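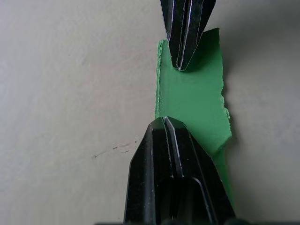

Speaker notes - Irthorpe shared workshop, members' evening, 18 July 2019
Talk: building a small arm that picks up flat things
Speaker: Henrike Kasten
Questions afterward with Lieselotte Kuhlmann, who wrote the control code

Opening

Say hello, say which bench we work at (back left, by the window). Ask who has built anything with a motor in it. Usually half the hands go up. Tell the other half that they can follow everything tonight except maybe the wiring part, and the wiring part is short.

The project is called Plalau. The name comes from a label on the box the first motors arrived in. We kept the name and threw the box away.

What we wanted: an arm that sits on a bench and sorts paper and thin foam scraps by color. The workshop throws a lot of scrap into one bin. Lieselotte wanted it sorted so the kids' group could use it. I wanted to build an arm. Those two wishes fit together well enough.

The arm

Keep this short. Everyone wants to hear about the arm and it is the least interesting part.

It is a kit design that we changed. The base is heavier than the plans call for. The plans say to clamp it to a table, and our benches have a lip that gets in the way of the clamp, so we bolted it to a slab of kitchen counter. It has not moved since.

The motors are hobby servos. We replaced 2 of them in the first month, both at the shoulder. Both times it was my fault for running the arm at full reach with a weight on the end. If you build one of these, set the limits in software before you plug in the power. I knew that and did not do it.

The control board is from Bitbridge. It does what we need. The connectors are small and I would not want to solder them again.

[Pause here for a drink of water. Check the time. If past ten minutes, skip the cable section.]

Cables

Run them down the outside of the arm first, with tape. Move the arm through everything you expect it to do. Then move it through everything you don't expect. Only after that put them in the channel. We did it the other way around and had to pull the wrist cable out again with a bent coat hanger.

Leave slack at the elbow. More than looks right.

Fingers

This is the main part of the talk. Slow down.

The first fingers were flat pads with rubber on them. They were good at blocks, bottle caps and erasers. They were useless on paper. A flat pad comes down on a sheet, presses it to the table, and then closes on nothing. We spent a whole evening watching that.

The fingers on there now are black, and the tips narrow down to a blunt point. The two tips face each other. They come down on the scrap with a gap between them, press lightly, and close. The idea is that the sheet buckles up in the gap and gets pinched. On thin paper it buckles easily. On card you need more pressure. Thin foam is the nicest material to work with because it squashes a little under the tips and then comes along.

There are ridges and a groove down the middle of each finger. People ask about that. The ridges are there for stiffness. The groove was in the drawing we started from and I left it alone.

The finish is glossy and I would choose matte next time. You get thin bright lines along every edge when the lamp is on, and the camera at the wrist sees those too. Lieselotte had to tell the color code to ignore the fingers completely. She can explain how, ask her at the end.

Torn edges

A clean rectangle is easy to find. You get four sides, you pick the middle, you go there. Scrap from the bin is almost never a clean rectangle. It is a piece with one fairly straight side and the rest ragged, with notches and a thin tail hanging off somewhere.

Our first code drew a box around the green and aimed for the middle of the box. If the piece had a long tail, the middle of the box could be bare table. So the arm would go down very confidently beside the paper. Let people laugh at this, they always do.

Now it looks for the widest part of the piece and aims for that. The tail can do what it likes.

The other trouble with a ragged edge is the shadow. On a pale grey surface, with light from one side, a torn edge throws a soft shadow and the old code counted the shadow as part of the piece. We tried two lamps. That helped some. What helped more was looking at how strong the color is and paying less attention to how bright it is. Bright green stays green. A shadow on grey is only darker grey.

Scuffs on the surface are less of a problem than I thought. Small faint marks get thrown out by size.

Pressure

The servos do not tell you how hard they are pressing. You can guess from the current. Our guess is rough but it is better than nothing. The board gives us a number from 0 to 4000, with no units that I trust. We stop the downward move when it passes 600. Above that the tips start leaving dents in foam. Well below it, card slides away.

Find your own number. It depends on the servo, the length of the arm and how old your power supply is. Ours changed when we swapped the supply and I lost an afternoon to it.

What still goes wrong

Two sheets stuck together. The arm takes both and is pleased with itself.

Very small pieces. If the piece is smaller than the gap between the tips, there is nothing to press on. We leave those in the tray and sweep them up.

Black scrap. See above about ignoring the fingers. The code now ignores black paper as well. We have no good answer yet - for now somebody picks it out by hand.

Drift. After a long run the wrist sits slightly off from where it thinks it is. We send it back to a fixed corner between batches. That corner is marked with tape. Please do not peel off the tape.

Costs

Have the sheet ready, people always ask. Do not read it out line by line. Most of the money went to servos, including the ones I burned. The counter slab was free. The Teuber power supply was secondhand and is the best thing on the bench.

What comes next

New tips in September, same shape but matte. Lieselotte wants to try a softer material on just the last bit of the point. I want to fix the drift first. We have agreed to do both and not agreed on the order.

If anyone has a drawing program they like for small parts, come and talk to me. The one I use crashes on fillets.

Questions

Hand over to Lieselotte for anything about color or the camera. Take the mechanical questions myself. Repeat each question out loud for the people by the door.

Switch the supply off before anyone comes up to the bench. Pass the old flat pads around the room, and get them back.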